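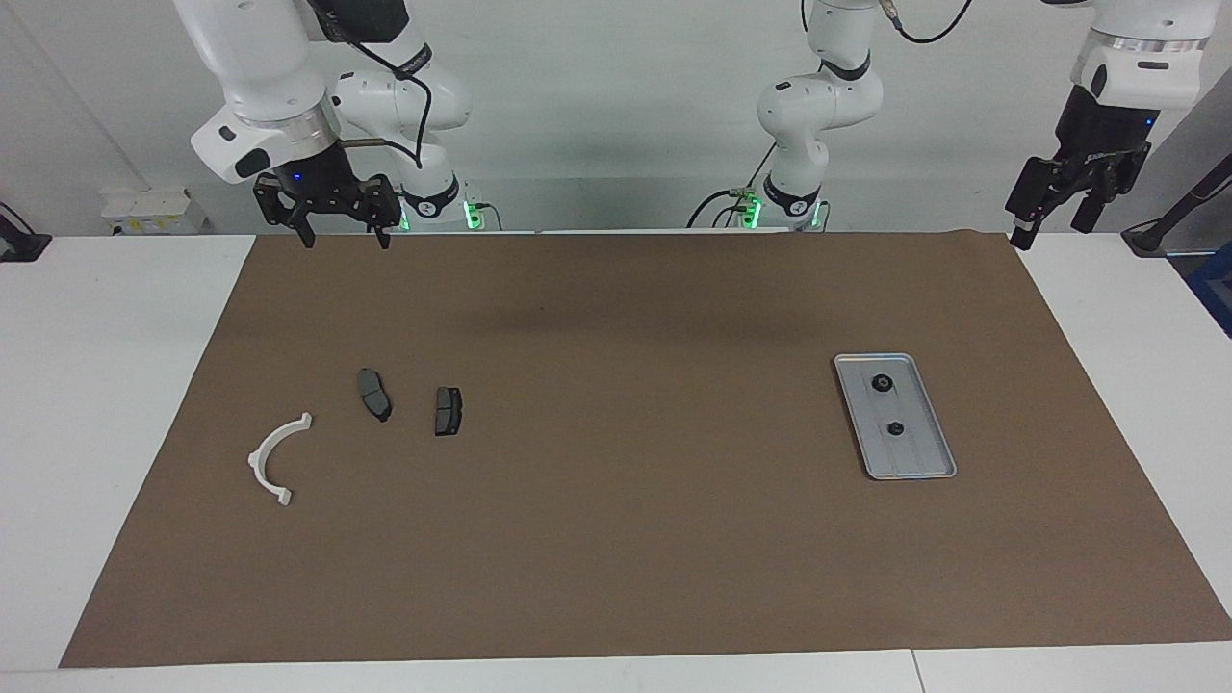
Notes for the Ploncombe talk: building your first spring reverb

Before starting
Check the amp is off before plugging in. Handouts on the chairs. Doors at 7, start at quarter past. Put the Toletti tank at the front where people can see the springs.

1. Opening
Play the dry guitar loop, no talking. Then bring the reverb up slowly with the mix knob. Stop. Say hello.

I build reverb units under the name Ciltwood. I started because the one in my old combo amp failed and I couldn't find a matching part. Tonight is for people who can solder a jack socket and want to try something bigger.

2. What a spring reverb does
A small signal goes into a coil at one end of the tank. The coil shakes the springs. The movement travels along them, bounces back and forth, and a second coil at the far end turns it back into a signal. That wobbly, bouncing signal gets mixed with the dry one.

Pass the spare tank round at this point. Ask people to hold it by the case and leave the springs alone.

3. The three parts of the circuit
Driver: pushes the input coil. Most first builds have too little power here and sound thin.
Recovery: brings the weak signal from the output coil back up. Most of the hiss comes from this stage.
Mixer: blends dry and wet. Keep it simple. One knob is fine.

4. Matching the tank
Spend time on this. It causes more trouble than anything else. Tanks look the same from outside but the coils differ a lot. If the driver expects one kind and you fit another, you get almost no reverb or a nasty fizz. Read the code on the tank before you order anything else.

The Han kit I started with came with the wrong tank listed on its parts sheet. Tell the story, keep it short.

5. Hum
Keep the output coil away from the mains transformer. Turn the tank round before you start changing parts. Ground the case at one end only. Play clip 2, before and after turning the tank. The difference is easy to hear even on the hall speakers.

6. Mounting
Rubber feet or soft grommets, and a bag round the tank if it's going inside a cabinet. Leave the transit clips out. I have had units sent back to me for that.

7. Cost
My first one came to 40 pounds with a second-hand tank. The case was a biscuit tin. A new tank and a drilled box will push it up, so price those first.

8. Demo
Clean guitar, then drum machine, then voice. Kick the case once at the end for the crash. Turn the volume down first.

9. Questions
Allow 20 minutes. Likely ones: can it run from a pedal supply (mine can't), does a longer tank sound better (different, slower decay), can you run two together (yes, in parallel, with a driver for each).

Collect the spare tank before people leave.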